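Drawing at the edge of the parking lot: a talk with Moushumi Sultana

Moushumi Sultana has been sketching outdoors for most of her adult life, and for the past few years she has done it with other people. The Thursday group she runs in Gretville meets at 8 in the morning in the lot behind the old feed store and goes wherever the light is decent. She teaches drawing part-time and does not sell much of her own work.

We talked at her kitchen table, with two sketchbooks open between us.

The first book is nearly all buildings. She likes loading docks, gas stations and the backs of churches. "The fronts get drawn plenty," she said. "The backs have pipes and meters and stairs going down to a door. I can draw a downspout for an hour."

Her kit is small. She carries one mechanical pencil, a fountain pen with brown ink that washes out if a brush touches it, and a tin with nine pans of watercolor. She used to carry 24. "I was spending the morning choosing blues. Lina Qaisi went out with me in Powell one spring and she had a pencil and one gray. Her drawings were better than mine that day. I went home and took most of the pans out."

Powell comes up often. The group goes there every June for a long weekend and draws the grain elevator, the rail yard and the main street. Last year 50 people signed up, which was too many. They blocked the sidewalk and the hardware store asked them to move along. This year she split them into morning and afternoon groups and it went better.
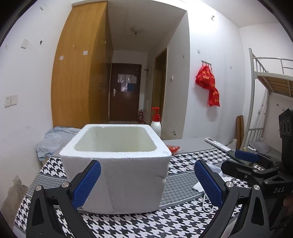
Value is what she spends the most time on with beginners. She has them squint, then put down three tones and stop. Color comes weeks later, if they want it. She starts them on pale things, and a plain foam box with the lid off will do for a whole morning. "People tell me it's white and they leave the paper blank. Then they look at the front of it and it's gray. The inside is more of a cream. Once they've got that, they can go out and draw a white house." She is strict about erasers in those first classes and doesn't allow them.

Her own paper is a heavy hot-pressed sheet she cuts down and folds into books. Floor Van Hecke taught her the binding, a simple three-hole stitch with waxed thread. Each book takes her an evening. She has filled 62 of them and keeps them in a dresser, in order, with the place names written on the spines.

I asked if she ever goes back to look at the old ones. "Sometimes, for a roofline. Mostly I look at the notes." She writes along the margins as she works – what the wind was doing, who stopped to talk, what a man said about his truck. One page from Powell has a spilled coffee ring and a full recipe for pickled okra, copied down from a woman waiting for the bus.

She and Sunil Siriwardena are planning a show of the group's sketchbooks for the fall in the library's front room. The books will be on tables, and visitors will be allowed to turn the pages. Sunil wanted glass cases. They argued it over for a week, and he is now building the tables.

She still goes out alone on Sundays, usually to the creek below the water tower, where she has been working on the same footbridge since March. "I haven't got the railing right yet," she said, and turned the book around to show me.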